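Putimgate county court, afternoon session. Motion to suppress in the Moradi warehouse burglary case. Posting as it goes, one thread.

Background for anyone new. The burglary was at the Moradi tile warehouse in August. The charge is second-degree burglary plus one count of possession of stolen property. The defendant pleaded not guilty to both.

Today is limited to one question: whether the search of the rear bedroom at the Triline Apartments was inside the scope of the warrant. Guilt is not at issue in this hearing and no jury is present.

The warrant lists "unit 12 and storage assigned to unit 12." The rear bedroom has its own lock and its own door onto the landing. The defense says it was a separate dwelling, sublet by verbal agreement. The state says it is part of unit 12.

First witness is Det. Nassoro Ondieki, who wrote the affidavit. He says the floor plan he got from the building office shows one unit with two doors. He did not know about a sublet before entry.

Cross. Defense counsel Upendo Masanja asks when he first saw the second lock. Ondieki: "On the landing, before we went in." She asks if he called the judge at that point. He says no.

She asks if he considered it. He says he considered the floor plan sufficient. She moves on.

Exhibit 4 is the floor plan. It is dated 2000. Masanja asks if he checked for any later permit. He did not. The state objects on relevance. Overruled.

Exhibit 6 is the property receipt. Item 9 is a tile saw, serial ending 1479. Ondieki says it matches the number on the Moradi inventory list. Masanja does not contest the match, only the room it came from.

Exhibit 7 is a rent ledger, handwritten, offered by the defense. It shows monthly payments of $149 from the defendant's cousin for "back room." The state questions whether it was written before or after the arrest. The judge admits it for this hearing and says weight is a separate matter.

Second witness is the building manager, Mr. Andis. He says the office has one lease on file for unit 12. He has one mailbox for it and one electric meter. He says he had seen the second lock and never asked about it.

Masanja asks if the lease bars subletting. He says it requires written consent. She asks if he ever enforced that clause in the building. He says no.

Argument, short version. State: an officer may rely on a reasonable reading of the warrant, and one lease, one meter and one mailbox support it. Defense: once the officer saw a separate lock and door, he was on notice and had to stop and ask.

The judge asks both sides for letter briefs on the notice point only, five pages maximum. Ruling will be in writing. Bail conditions are unchanged.

Correction to the post on Exhibit 4: the plan is dated 2000, but the office stamp on it is later. The stamp year was not read into the record.

End of thread. I will post the ruling when the clerk enters it. 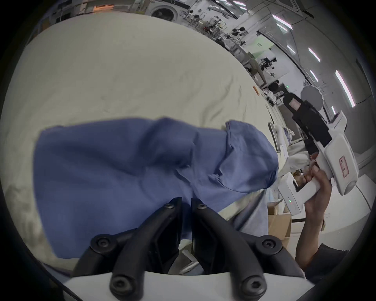
Blue garment on a cream-colored sheet.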